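Asunto: Re: [botas-y-suelas] ¿Merece la pena cambiar la suela a unas botas viejas?

Hola a todos, y hola Ferenc:

Contesto con retraso porque quería tener las botas de vuelta antes de opinar, y el taller se lo ha tomado con calma. Dejo tu mensaje aquí debajo para que no se pierda el hilo, que ya se nos ha ido dos veces a los cordones.

Ferenc Balogh escribió en febrero:
> Tengo unas Aler de cuero de cuando todavía las cosían, con 13 años
> encima. La piel está estupenda, pero la suela se ha quedado lisa en el
> talón y en la puntera izquierda ya se despega. Un zapatero me dice que
> las tire y otro que se las deje. ¿Alguien ha hecho el cambio completo?
> ¿Quedan igual? ¿La horma se mueve? No me importa gastar un poco, pero
> no quiero pagar por un par que luego me apriete.
> Ferenc

A ver, voy por partes, aunque ya sabéis que las partes se me mezclan. Mis botas son el modelo hermano de las tuyas, con el cuero algo más fino, y les he cambiado la suela entera dos veces. La primera fue un desastre, y fue culpa mía: me empeñé en pegarlas yo en la cocina con un tubo de Coltar y dos sargentos de carpintero. Aguantaron 7 semanas. La derecha se abrió bajando una escalera y volví a casa con una goma del pelo de mi hija alrededor del empeine (rosa, por si alguien lo preguntaba).

La segunda vez las mandé a Nyitrai, que es el taller del que ya habló alguien en la lista. Te quitan la suela vieja, lijan la entresuela, ponen una nueva si está cristalizada y montan la goma encima. A mí me pusieron una Karkel de taco medio. En total fueron 84 euros con el porte de vuelta, y el de ida lo pagas tú. La entresuela la cobran aparte si hace falta; la mía no la hizo, y eso que yo iba convencido de que sí.

Ahora las llevo a diario para rodarlas, por hierba casi siempre, que perdona mucho más que la piedra mientras el pie y la suela se ponen de acuerdo.

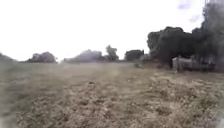 El prado, con su franja más clara por el medio.

Lo de la horma, que es lo que de verdad te preocupa. En mi caso no se movió a lo largo, pero los primeros días noté el arco más alto. El zapatero me explicó que al retirar la suela vieja la bota se relaja un poco y luego, al prensar, vuelve a coger la forma con la entresuela recta, cuando tú ya la tenías hundida justo donde pisas. Total, que el pie nota que le han cambiado el colchón. A mí se me pasó a la segunda semana. Si tienes plantillas a medida mándalas dentro de la caja y dilo en la nota, porque a un compañero de mi grupo se las devolvieron sin haberlas probado y tuvo que recortarlas él.

Otra cosa: no les des grasa antes de enviarlas. Yo lo hice con toda mi buena intención, para que llegaran guapas, y me llamaron del taller bastante serios. La grasa baja hasta la costura y el adhesivo no agarra. Un cepillado en seco y listo.

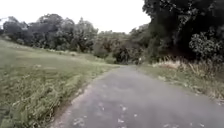 El taco de la suela nueva es el otro asunto del que casi no se habla en la lista, y a mí me parece medio presupuesto. Una goma blanda agarra de maravilla y se te gasta en el paseo de ir a buscar el sendero, y una dura te dura años pero sobre una losa lisa patinas que da gusto. Mi Karkel anda por el medio y aun así procuro no regalarle asfalto: en el camino de la foto, por ejemplo, queda una franja estrecha de tierra entre el pavimento y la hierba, y por ahí me meto yo siempre que puedo, aunque vaya con un pie más alto que el otro y parezca que cojeo. Mi mujer dice que es una manía. Lo es, pero a las suelas de antes, que hicieron muchísima acera, se les borró el dibujo del talón en un invierno.

También preguntaba alguien (creo que en el hilo de los cordones, perdonad) por el peso. Pesé una bota al volver: 786 gramos en la báscula de la cocina, número 43. No la había pesado antes, así que no os puedo decir cuánto ha engordado. En el pie la noto algo más seria que la vieja, aunque una suela gastada siempre pesa menos, claro, le falta un trozo.

Copio aquí una duda que me llegó por privado, por si le sirve a más gente:

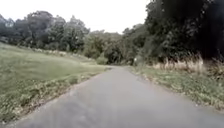
¿Se puede cambiar solo el talón y dejar el resto de la suela?
Depende de cómo esté montada. Si el talón es una pieza separada, cualquier zapatero con buena mano te lo cambia en una tarde. Si la suela es de una sola pieza hay que cortar y empalmar, y por esa junta acaba entrando agua. Para ciudad puede valer; para monte yo la cambiaría entera.

Y sigo, que me queda lo del despegue de la puntera. Ferenc, si de momento solo se te ha abierto ahí, no esperes a la primavera. En cuanto entra barro se mete arenilla entre la goma y la entresuela, y cada paso es una lija. Lo mío empezó igual, con una rendija en la que cabía una tarjeta, y cuando quise darme cuenta me cabía el dedo. Si no puedes mandarlas ya, límpiala con un cepillo de dientes viejo y déjalas quietas. Nada de cinta americana, que deja un pringue que luego hay que lijar y a lo mejor te lo cobran.

Sobre el zapatero que te dijo que las tiraras: igual tiene razón y es que ha visto algo que no nos cuentas. Dobla la bota con la mano y mira el cuero justo donde flexionan los dedos. Si hay grietas que abren, ahí no hay suela que lo arregle. 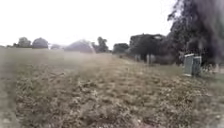 Si no las hay y el forro del talón está entero, yo las mandaría sin pensármelo mucho. Lo del forro compruébalo metiendo la mano, que a la vista engaña. En las mías había un agujerito que me pasó inadvertido y en Nyitrai me pusieron un parche de piel por dentro. Los primeros días me rozaba un poco y ahora ni me acuerdo de él.

Me falta por saber si alguien ha probado la goma dura de Karkel en roca, porque para el par de mi hermano estamos dudando. Él pesa bastante más que yo y arrastra los pies, así que la de taco medio me da que se la come en nada. Si tenéis fotos del desgaste, mejor.

Ah, y la caja: usad una grande y rellenad con periódico también por dentro de la caña. Las mías llegaron a la ida con una oreja doblada y tardó en quitarse la marca.

Un abrazo, y Ferenc, cuéntanos qué haces al final.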